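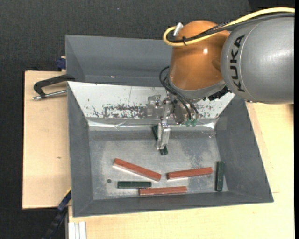
An orange and gray KUKA arm over a bin of colored blocks.

Reunion Special

The producers put us up in a motel outside Andton, two floors, pool drained for the season. I had the same room number I'd had during the second year of the show, or else all the doors there have a nine in them. My ex-husband was at the other end of the hall. We had been divorced four years by then and married for eleven episodes.

The show was called Tistodo House. If you were in high school when it was on, you probably remember the fight at the lake and the song. If you weren't, it was eight people in a rented house with a bar on the ground floor, and at the end of every season somebody got engaged. Twice it was me.

A car picked us up at six in the morning. They put the two of us in the same car, and I knew why, and so did he. There was a small camera clipped to the visor. He looked at it and then looked out the window for the whole drive.

"You cut your hair," he said when we got to the gate.

"In January," I said.

"It's almost December."

"Well, it's still cut."

The driver laughed and then was sorry he had. I figured that would be the clip in the trailer, and it was.

They had rebuilt the living room inside a warehouse. The real house had been sold to a dentist who wouldn't let anyone film there. The couch was right and the bar was right, but the stairs went up six steps and stopped. I sat down on the fourth one out of habit. I used to make my phone calls there. A girl with a headset asked me to please not sit on the stairs, they weren't rated for it.

The host asked me the things on her card. Was I seeing anyone? I said I was. Was it serious? I said he had a key to my place and had met my mother. She asked if he was in the business and I said he sold irrigation parts in Henao, and she waited for me to say something funnier. Then she turned to my ex and asked how it felt to hear that.

He had the water glass in both hands. "Good," he said. "She always wanted somebody who'd stay in one town."

They left that in too, but they put a piano under it.

During the lunch break I went out to the loading dock with my sandwich. He was already there, sitting on an overturned crate. He'd gotten heavier and it looked nice on him. We hadn't been alone without a microphone since the lawyer's office, and we were wearing microphones now, so I reached behind me and switched mine off. He did the same.

"Are they paying you the same as me?" he asked.

"Probably less."

"I got 2159 and the room."

I had gotten 2159 and the room. I told him so and he seemed relieved. Back when we were on the cover of everything, a perfume company called Ustero had flown us to three cities for a bottle with our initials on it. I still had a case of it in my mother's garage. I asked him if he had any left.

"I clean the windows of my truck with it," he said. "Works fine."

He asked about the irrigation guy, what he was like. I said he got up early and didn't talk much before coffee, and that he had never seen one episode. He had offered to, once, and I'd said no, and he hadn't brought it up again.

"Not one?"

"Not even the lake."

He thought about that. He ate the rest of his chips. I could see him wanting to say something about the lake, where I had thrown his shoes and his phone into the water and then cried until they ran out of tape. My cousin still does an impression of it at Thanksgiving.

"I was mad about the phone," he said. "I never cared about the shoes."

"They bought you a new phone."

"It had pictures on it from before. From when you came up to visit my dad. Before the show."

I hadn't known that. I tried to remember what pictures those would be. His dad had a brown dog that slept under the table, and there was snow, and I had a red hat I lost later. I couldn't come up with anything else.

"I'm sorry," I said.

"It's all right."

The girl with the headset opened the door and said they were losing audio on both of us. We turned our packs back on. He held the door for me and I went in, and they sat us on the couch, a little closer together than before, and fixed the collar of my shirt.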